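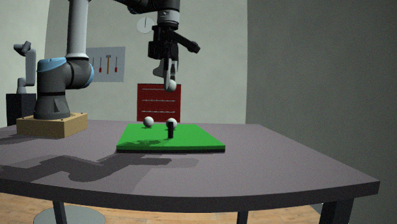
Simulated ball placement scene in the Batix test set, with one ball held in the gripper, one on the mat and one on the tee.

Batix is a set of simulated tabletop tasks used to compare robot grippers and the controllers that drive them. It was written by Gergely Szalai and Ákos Fekete at Takács, an automation firm, and first shared with outside users in April. The set is best known for its ball and tee task, in which an arm has to pick up a small white ball and handle it over a green mat without disturbing the other balls.

Background
Szalai began the work as an in-house check on gripper settings. Trials on real arms were slow, and small changes in how the ball was laid out made it hard to tell one gripper from another. A rendered scene allowed the same starting layout to be repeated exactly. Fekete later added the scoring and wrote most of the controller code.

The ball and tee task
The arm stands on a pedestal block at the side of the table and reaches across to the mat. The tee is short, black and cylindrical, and the ball on top of it is easily knocked off by a finger or by a ball being carried past. A run is scored on whether the grip holds, how far the held ball drifts between the fingertips, and whether the tee ball stays in place. The pegboard, clock and striped red panel behind the table play no part in the scoring, but are kept the same in every run so that camera-based controllers meet the same background.

Grippers and controllers
Two gripper models are supplied. The Trelturico has narrow fingers and closes slowly, while the Arnance closes faster and presses harder. Each can be run under position control or force control. In the authors' own trials the Arnance lost fewer balls during the lift but upset the tee more often - mainly on the approach, when its fingers were open. Force control helped both models, though the gain was smaller for the Trelturico.

Limitations
Contact between a hard ball and a fingertip is difficult to model, and users have reported that grips which hold in Batix may slip on a real arm. Fekete has advised treating the scores as a way to rank settings before bench trials. Soft fingers and suction cups are not supported.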